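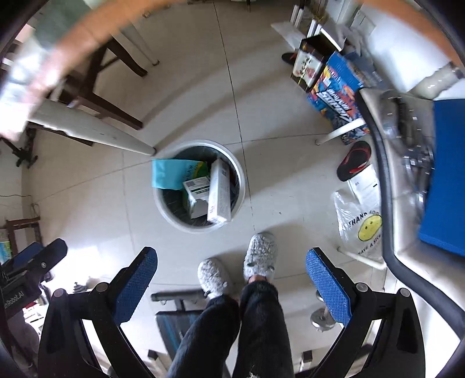

## March 22, 2026 – onion skins again, and the alum question

I meant to write this up last night and fell asleep on the couch with the notebook open on my knees, so forgive me if the early part is patchy. Catarina, most of this is for you, as you asked how the second Gultia batch was going and I gave you a rather useless answer on the phone.

So. The yarn was the Gultia two-ply, the undyed cream, 368 g of it weighed dry on the Lutonard scale. I wound it into loose skeins and tied each in four places with cotton, in a figure eight, nice and slack. You'll remember the pale bands we got last July when I tied everything as if I were lashing down a boat. I've learned, slowly. The skeins went into lukewarm water with a drop of dish soap and I left them there while I had lunch and answered a few letters, which became most of the afternoon.

### Mordant

This is where I keep changing my mind. The Hutapea leaflet wants a lot more alum than Zahira uses, and her colours are lovelier than mine, so I went with her amount and wrote it on the tag. I dissolved it in a jar of hot water first, then tipped it into the big pot and stirred until I couldn't feel any grit under the spoon. Yarn in, heat up gently, hold it just below a simmer for an hour, then lid on and leave it overnight to cool in its own time.

I did lift the lid once for a look (I know, I know) and the wool felt perfectly nice, no stickiness at all. The batch before Christmas had that tacky feel, and I now think that was simply too much alum, whatever the leaflet says.

### Dye bath

Skins only from yellow onions this time. I'd been saving the red ones in the same paper bag and had to sit down and sort them, which was actually rather pleasant work with the radio going. I covered the skins with water, brought them up slowly and kept them there until the liquid looked like strong tea, then strained it twice through an old pillowcase. That left me 1343 mL of concentrate, measured jug by jug, and I topped up the pot with rainwater until the skeins could move about freely.

Everything went in together. I pulled the first skein after about 14 minutes, to have a light one for the sample card, and it's a soft buttery yellow I'd happily knit a whole baby blanket from. The rest stayed in for the full hour. Those have come up a proper deep gold with a bit of orange in it, darker where the skein sat near the bottom, so I need to turn them more often than I think I do.
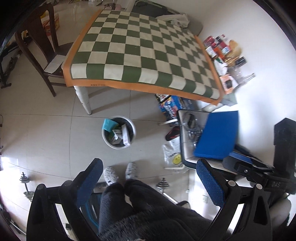 The skein I'm least sure about is the one I put through the iron afterwards. I used only a pinch, dissolved in a cup of water and added off the heat, and the colour shifted towards olive almost as soon as I stirred. I took it out straight away and I'm still not certain I was quick enough. Iron makes wool harsh if you overdo it, and this one does feel a touch drier in the hand than its sisters. It may soften after a second wash. Zahira swears by a splash of vinegar in the last rinse, but I've a feeling that would shift the colour again, and I like the olive as it is.

Rinsing took ages. I kept the water the same temperature all the way through, being terrified of felting, and the gold ones gave off a little colour for the first few changes and then ran clear. The olive took longer. All of them are drying in the shade on the porch rail, with the tags pinned on properly this time and not tucked into the ties where they wash out.

### Things to sort before the next round

- Cut lengths from each skein for the Orotitz sample cards, and tape one of each in the window for the light test. Cover half with card. Last year's strips faded unevenly and I never did work out whether I'd moved them.
- Ask Zahira if she weighs her alum against dry or damp wool. It would explain a great deal.
- More onion skins. The greengrocer says I can have whatever is in the bottom of the crates if I come in before closing.
- The leftover bath is in the lidded bucket by the back step. There's plenty of colour in it yet, and I'd like to try the silk noil before it goes sour.
- Catarina, I still have your long wooden spoon. It has gone quite yellow, I'm afraid, but I'll bring it with me next time, along with a bit of the gold for you to swatch.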